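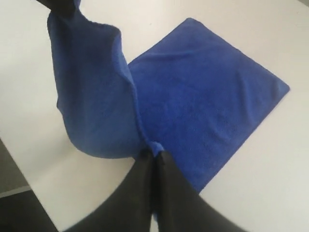 ¿Ya saben doblar? Galería de tareas pequeñas

Llevo desde enero preguntándome cuándo podrá una máquina encargarse de la colada, y cada vez que creo tener la respuesta me toca cambiarla (¡y eso que en casa hemos doblado paños toda la vida sin pensarlo!). En esta página de Himaretti voy reuniendo lo que veo de esas faenas modestas, las de la cocina, el tendedero y el almacén. Un paño parece lo más fácil del mundo, pero no tiene forma propia: se coge por una punta y el resto se va por donde quiere, y hay que volver a buscar las esquinas.
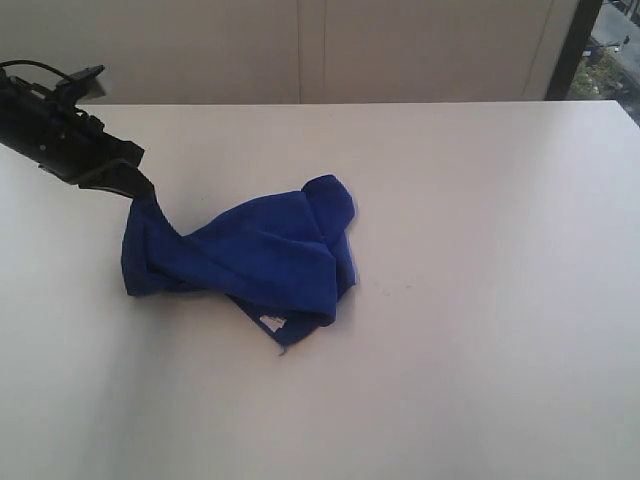

Texto y selección: Maite Urrengoa

Una esquina en la pinza y todo lo demás hecho un montón, con la etiqueta blanca asomando abajo. A mí me gusta mirar los pliegues, porque ahí está la dificultad entera: saber qué capa va encima de cuál y de dónde conviene tirar.

En un taller, donde igual esperan 200 paños en un carro, yo seguiría confiando en unas manos con costumbre. Para casa soy más optimista, que allí la prisa es otra y a un paño de cocina se le perdona salir algo torcido. Si alguien tiene en marcha algo parecido con sábanas bajeras, que me escriba, ¡por favor!, que esas se me resisten hasta a mí.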